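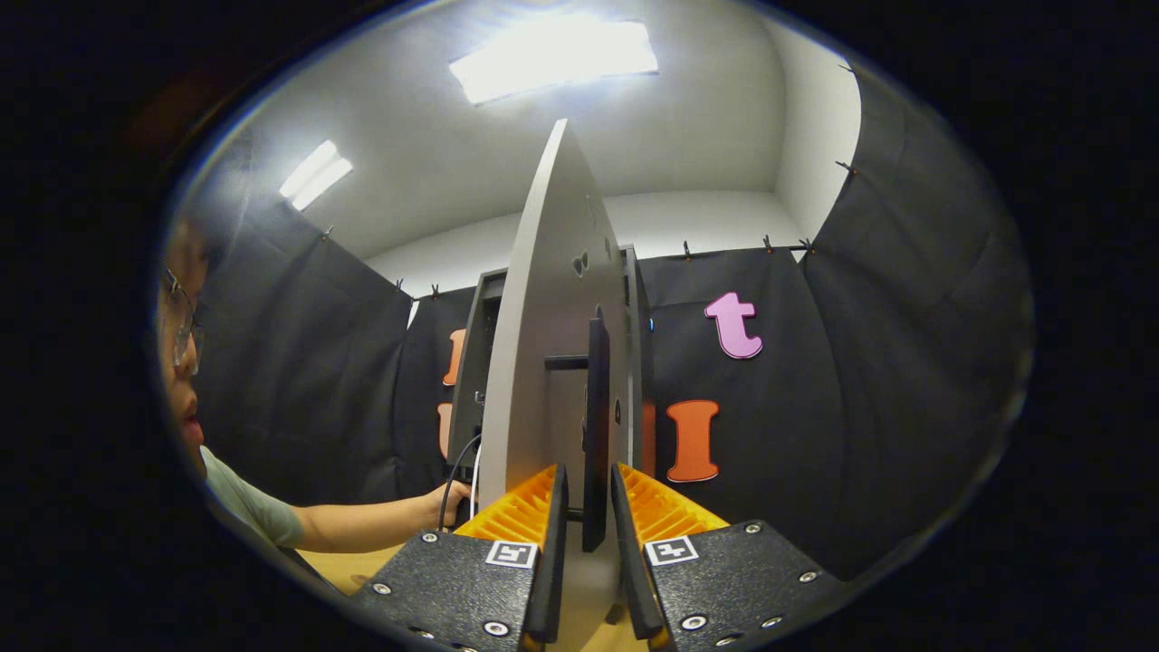

Kleine Bühne, schwarzer Stoff: Im Belotlow wird wieder aufgebaut

6. Oktober 2021

Wer in diesen Tagen am alten Saalbau Belotlow vorbeikommt, hört es hinter den Fenstern schon wieder rumoren, und das ist nach der langen Pause eine Nachricht, über die wir uns in der Redaktion von Herzen gefreut haben. Die Werkstattbühne Trodano richtet sich im Seitenflügel neu ein, und zwar in einem kleinen, mit schwarzen Vorhängen abgehängten Raum unter weißer Decke, der vielen Leserinnen und Lesern noch als Garderobe in Erinnerung sein dürfte (und manchen wohl auch als der Ort, an dem man nach dem Faschingsball vergeblich seinen Schirm suchte).

Geprobt wird dort »Irker«, ein Stück ohne Worte über eine Schiffswerft, in dem die Kulissen selbst die Hauptrollen spielen. Ein hellgraues Brett in Form einer Flosse gehört dazu, vorne geschwungen und nach oben hin spitz zulaufend. An seiner Fläche sitzt ein schmaler schwarzer Streifen, darüber hinaus ist das Teil bewusst schlicht gehalten. Die Entwürfe stammen von Zhuoran Yin, die schon die letzte Produktion ausgestattet hat und seit dem Spätsommer fast täglich im Belotlow anzutreffen ist. »Bei uns darf ein Brett ein Segel sein und zwei Minuten später ein Fisch«, erzählt sie und lacht. »Die Kinder verstehen das sofort, die Erwachsenen brauchen meistens bis zur Pause.«

Genäht und aufgehängt haben die Vorhänge die Frauen und Männer der Schneiderei Xie, die dafür 62 Meter Stoff verarbeitet haben. Bezahlt wurde das Material aus dem Erlös des Sommerfestes, bei dem stolze 3.687 Euro zusammengekommen sind, und dafür möchte sich das Ensemble auf diesem Wege noch einmal bei allen bedanken, die Kuchen gebacken, Lose gekauft oder einfach bis in den Abend sitzen geblieben sind. Vom Rest des Geldes soll noch eine gebrauchte Sitzbank für den Vorraum angeschafft werden; wer eine abzugeben hat, möge sich bitte im Büro melden.

Die ersten Vorstellungen sind für November geplant. Je Aufführung gibt es wegen der Enge nur 12 Plätze, eine Anmeldung ist deshalb unbedingt nötig und nimmt das Büro im Saalbau persönlich oder telefonisch entgegen. Der Eintritt ist frei, ein Hut steht am Ausgang. Kinder unter sechs Jahren sitzen bitte bei ihren Begleitpersonen auf dem Schoß. Der Zugang erfolgt über den Hof, die Haupttreppe bleibt wegen der Malerarbeiten vorerst gesperrt.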